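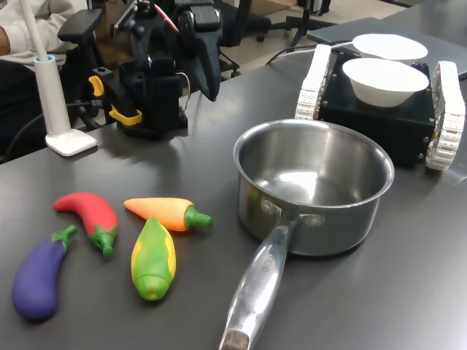

Figure 3. Toy vegetables (eggplant, chili pepper, carrot, corn cob) with a stainless steel saucepan.

4.2 Does a real pan change the play?

Earlier work on pretend cooking, including the Dridport study, holds that children play longer when toy food is paired with real cookware. We are less sure. The Dridport sessions used a new pan and old toys, so novelty alone could explain the gap. In our own sessions at Skalberg, 19 children were given the four vegetables shown in Figure 3, first with a toy pot and then with a steel pan. Play with the steel pan ran longer by about 2 minutes - a small difference, and one that had vanished by the third visit.

Kröger's coding scheme counts any contact between food and pan as "cooking." This seems generous. A carrot dropped into a pot may be cooking, or tidying, or simply dropping. When we recoded the tapes under a stricter rule, the steel pan kept no clear lead. The Dradska data have not been recoded in this way, and we would not lean on them until they are.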